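HOME ORGANIZATION AND SMALL STORES
Unit 5 handout: Shelves, bins and the floor in between
Grutcombe Evening Institute, November session

Bring this handout to the practical. Copies left on the radiator will be assumed to belong to the radiator.

1. Where we had got to

Unit 4 ended with the sorting exercise, in which every group produced a pile called Miscellaneous and every group's Miscellaneous was the largest pile. We will not go over that again. For this unit, assume the sorting is done and the things have to live somewhere.

Terms used below:
Bay - one shelving unit, uprights and all.
Face - the side of the bay you take things from. A bay against a wall has one face, whatever its owner believes.
Nest - empty bins sitting inside one another.
Stack - bins sitting on top of one another, with or without contents.
Parking square - a taped area of floor where something is allowed to stand for a while.

Nest and stack are not the same word. A nest saves space. A stack saves floor and costs you time whenever the thing you want is in the bottom bin, where it always is.

2. Open shelving

Metal shelving is ugly and forgiving. You can see what is on it from across the room, and this shames people into putting things back. Cupboards have doors, and doors are how a household comes to own three staple guns.

Set the shelf heights after you have chosen the bins. The Pralbridge case study (reading packet, second item) did it the other way around and ended up with bins that went in only at a slant. They stayed that way for two winters.

Leave a hand's width above the top bin on each shelf. Measure with the hand of the person who will use the shelf. Top shelves are for light things you seldom need. They are not for things you are putting off deciding about, although I have seen your garages.

3. Bins

Choose one size if you can bear to, two if you can't. The Florkitero exercise in the workbook gives you a mixed lot of 267 household items and asks how many bins you need. Last session's answers ran as high as 200. If your answer is in that neighborhood, you have bought each item a private room, and should start over.

Color is a code only if everyone knows it. Two colors can carry one distinction: in use and spare, yours and shared, or clean and not. Pick one and write it on the wall. Four colors can carry more, but only to the person who invented the system, and that person will be out when you need the tape measure.

Translucent bins show you that something is inside. They are less good at showing you what. Label them anyway, on the short end, facing out.

Straps, cords and belts go in a bin by themselves. Coil them first. An uncoiled strap will find the handle of whatever is next to it and hold on.

4. The floor

Most untidy storerooms have perfectly good shelves. The trouble is the floor, where things are set down "for a minute." Taped squares admit that this is going to happen and give it an address.

Use bright tape on a dull floor. Press the corners down hard on carpet. A square should be a little larger than the thing it is meant for, and no larger, or it will attract a second thing. Keep squares clear of the face of the bay so that a bin can come straight out. If your shelving is on casters, remember that moving a bay leaves your squares where they were, marking the spot for something that now lives elsewhere.

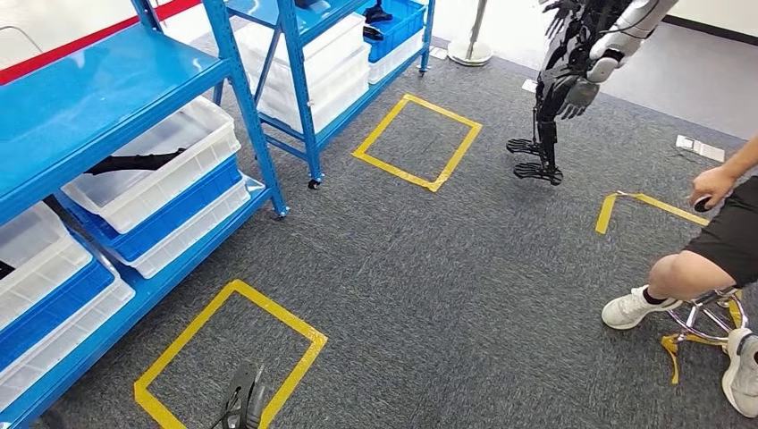 Notes by the course tutor, Home Organization 5
Blue bays to the left, with bins in white and blue, and yellow tape on gray speckled carpet. Look at how the nearest square and the nearer bay sit in relation to each other, and decide where you would stand to lift down the bin with the black strap-like thing in it. Then consider the taped rectangle past the end of the shelving and say what you would allow to park there. "It depends" will be accepted if you say on what.

5. For the practical

Meet in Room 332 at 6:30. Work in pairs. Each pair gets one bay, a roll of tape and a crate of assorted objects, the contents of which are not my fault.

Before you touch a bin, draw the floor. Mark the face of your bay and the path to the door. Tape no more than 2 squares. Swap bays with another pair and try to find the item on your card without asking them anything. Sighing counts as asking.

Reading: workbook, the Florkitero pages; packet, Pralbridge and the shorter Mizuno piece on labels. Those who have already read Mizuno may read it again more slowly.

Please return the tape.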